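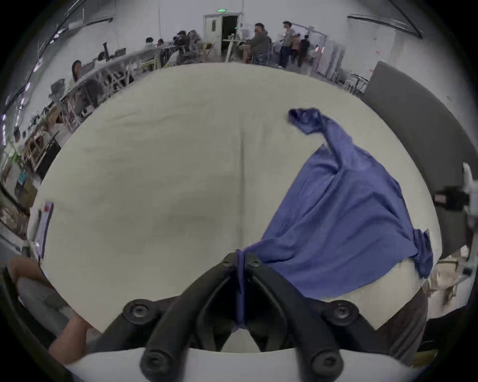
Según Hubert Holzer, con la ropa no vale lo que uno sabe de coger cubos. Que un cubo se deja, que una manga se escurre, se dobla por donde no debe y encima cambia de forma mientras la miras. Que él habría empezado por las toallas.

Empezamos por las camisetas. Cabezonería, sobre todo mía. Deketti es un taller compartido, cuota mensual, mesas blancas, gente con portátil a todas horas, y en Jollcombe no hay otro sitio donde te dejen montar una pinza a las ocho de la tarde sin preguntar para qué. Llegué para escribir dos páginas sobre impresoras y acabé apretando tornillos. El reportaje es este, con retraso.

El proyecto se llama Stellero. Pinzas de mano para enseñar a un robot a doblar ropa: las lleva una persona, hace el gesto, se graba el gesto. Luego, en teoría, un brazo lo repite. El brazo es la parte cara y la que menos horas nos ha comido hasta ahora. Las horas se han ido en los dedos.

## Los dedos

Primera tanda, rectos. Un desastre. Cerraban bien en vacío, clac, muy bonito, y en cuanto había tela en medio las puntas se abrían hacia fuera y la prenda se quedaba donde estaba. Segunda tanda, más gruesos. Mismo problema con más plástico. Hubert dibujó los curvos en el reverso de un albarán y salieron a la primera, o casi: negros, gordos, con las puntas que se buscan hacia dentro. Pellizcan una tira estrecha de tejido y la sujetan. Parece poca cosa. Tres semanas de trabajo.

Lo que hace falta para una mano, por si alguien quiere ponerse:

- Dos dedos impresos con relleno alto. Al bajo se le nota enseguida, flexa.
- Tornillos de cabeza redonda en las articulaciones. Sin pasarse de apriete o el dedo no vuelve.
- Muelle de retorno. Probamos varios, nos quedamos con uno de Mayrhofer, que tiene la ferretería a la vuelta y los vende sueltos.
- Goma fina en las puntas. La de parches de bici funciona.
- Carcasa, empuñadura y paciencia con el cable.

Para lo del apriete no hay truco. Se monta, se abre y cierra 20 veces, se vuelve a mirar. Si a la 20 sigue cerrando centrado, vale. Si no, fuera el tornillo y arandela nueva. Hay quien usa fijador de roscas desde el principio y luego se arrepiente, yo por ejemplo.

La goma merece párrafo aparte. Lisa, resbala con algodón. Con dibujo muy marcado, engancha el punto y deja marca. Acabamos lijándola un poco, a ojo, con una lija vieja que andaba por el cajón. No sé decir el grano. El número estaba borrado y a nadie se le ocurrió apuntar nada mientras todavia se leía.

## La mesa

Se subestima la mesa. Las primeras pruebas las hicimos sobre el tablero pelado y los dedos rascaban, daban golpecitos, rebotaban. Con una tela encima cambia todo: la punta puede bajar hasta abajo y meterse un poco por debajo del borde de la prenda. Un mantel, una sábana, da bastante igual. Lo que no da igual es el color. Ropa blanca sobre mantel blanco y la cámara no encuentra el borde, así que azul encima de blanco, o una sábana verde caqui y lo que toque.

También las arrugas. La de la prenda interesa, la de la sábana no, y en la grabación las dos se parecen muchísimo. Hubert propuso tensar la sábana con pinzas de oficina por debajo. Lo hicimos una tarde. Nos cansamos de quitarlas y ponerlas, y ahora se alisa con la mano antes de empezar y ya está.

El orden que usamos para una camiseta, copiado de la libreta tal cual:

1. Soltarla en la mesa hecha un ovillo. Sin colocarla, eso es trampa.
2. Buscar una esquina. La que sea, dobladillo o manga.
3. Pinza izquierda sujeta, pinza derecha tira despacio.
4. Alisar un lado entero antes de tocar el otro.
5. Mangas al final. Siempre al final.
6. Doblar.

El punto 4 lo descubrimos tarde. Yo iba alternando, un tironcito aquí, otro allá, y no acababa nunca. Dejando medio lado plano y olvidándose de él, la otra mitad tiene de dónde agarrarse. Y la manga, que es lo peor, se queda levantada en un pico hasta que le llega el turno. 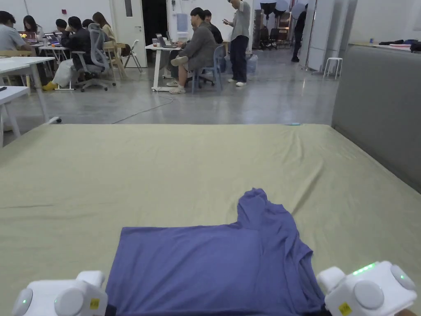
El otro asunto del punto 4 es la muñeca. Con la mano desnuda uno alisa con la palma y ni se entera. Con una pinza no hay palma. Hay que usar el lomo de la carcasa, o los dedos cerrados como si fueran una regla, y ese giro no sale natural. Al principio las grabaciones daban risa: gente adulta incapaz de estirar una camiseta. Mi récord malo fueron 21 intentos seguidos tirados a la basura, todos por la misma manga.

Luego se aprende. Se aprende rápido, además. Una tarde de práctica y la pinza deja de pesar tanto. Lo de pesar es literal, ojo, la carcasa blanca con todo dentro cansa el antebrazo, y la próxima versión tiene que adelgazar. Hubert quiere quitar material de la empuñadura. Yo quitaría de delante, que es donde hace palanca. Lo discutimos cada vez que uno de los dos coge el calibre.

## Las luces, los cables

Pilotos verdes. Parece adorno y no lo es: con las dos manos ocupadas no puedes mirar una pantalla, así que la pinza tiene que decirte ella misma cómo está. En la nuestra, verde es que graba. Perdimos una sesión entera antes de ponerlos, dos horas doblando para nadie, con el programa parado desde el minuto uno. Me acuerdo bastante de esa sesión.

El cable, a su sitio. Si cuelga por delante acaba dentro de la prenda y el robot aprenderá a doblar camisetas con cable. Por detrás de la muñeca, brida floja, y que sobre un palmo. Y revisar el conector a diario, el nuestro baila.

## ¿Y el brazo?

Ya. Es lo que pregunta todo el que pasa por la mesa. El brazo está montado a medias, le falta la placa de la muñeca, que hubo que rediseñar cuando cambiamos los dedos porque los agujeros ya no coincidian. La pieza nueva está en cola de impresión detrás de una maqueta de otro socio, y la maqueta es grande. En enero, con suerte, primera prenda.

De presupuesto, lo justo. Plástico, muelles, goma, tornillería: lo que más ha subido la cuenta son las piezas repetidas, las que salieron mal. Si volviera a empezar imprimiría un solo dedo, lo probaría con tela de verdad y hasta entonces no tocaría el otro. Y compraría ropa de segunda mano desde el primer día. Una camiseta mía favorita lleva semanas en la caja de pruebas y ya no creo que vuelva a casa, tiene las costuras dadas de sí de tanto pellizco.

Los archivos de los dedos curvos los deja Hubert en el ordenador de la entrada, carpeta Stellero, subcarpeta «buenos». Hay otra que se llama «buenos_2». Esa es la que hay que usar.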